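Why can't we have real hoverboards yet?

I get this one a lot, and I used to ask it too! When I was 10 I tied a kitchen tray to my feet and jumped off the porch. I did not hover. I got a fat lip and a talking-to.

So let's think about what a hoverboard in a story has to do. It has to push you up, away from the ground, as hard as the Earth pulls you down. Your skateboard does that with wheels. Take the wheels off and something else has to do the pushing.

Magnets are one way (you've felt two magnets shove each other apart, right?). The trouble is that the ground has to help. In my favorite old space comic, everybody in the city of Fosstead zooms around on magnet boards, and if you look closely at the drawings the streets are all metal. Clever! Your street is probably not metal.

Air is another way. A big fan under the board can blow hard enough to lift you, but it's loud, it throws dust in your face, and it eats up batteries like popcorn.

Then there's balance, and that's where computers come in. A floating board would slip in every direction, like a wet bar of soap, so something has to keep fixing the tilt, over and over, faster than you could blink. The main chip in a computer is good at that sort of quick sum.

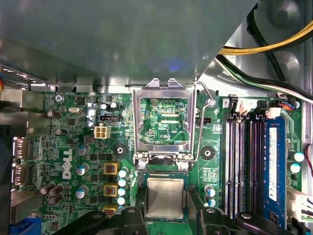
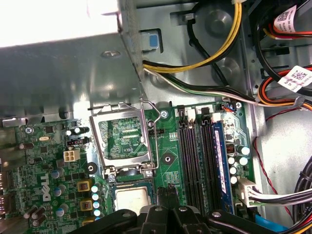
A reader called Prurkance wrote in to say that I'd forgotten the brakes, and that a board with no wheels touching the road would just keep sliding until it hit a hedge. Good point, Prurkance! With nothing rubbing on the ground, you need some other way to slow down, maybe a little fan pointing forward. I'd still wear a helmet.

Try it yourself: blow up a balloon, pinch the neck, and tape it over the hole in an old CD. Set the CD on a smooth table and let go of the neck. It should glide on a thin skin of air if you give it a nudge. Mine went 3 feet and fell in the dog's bowl.

Next time I want to do invisibility cloaks, so send me your questions about those.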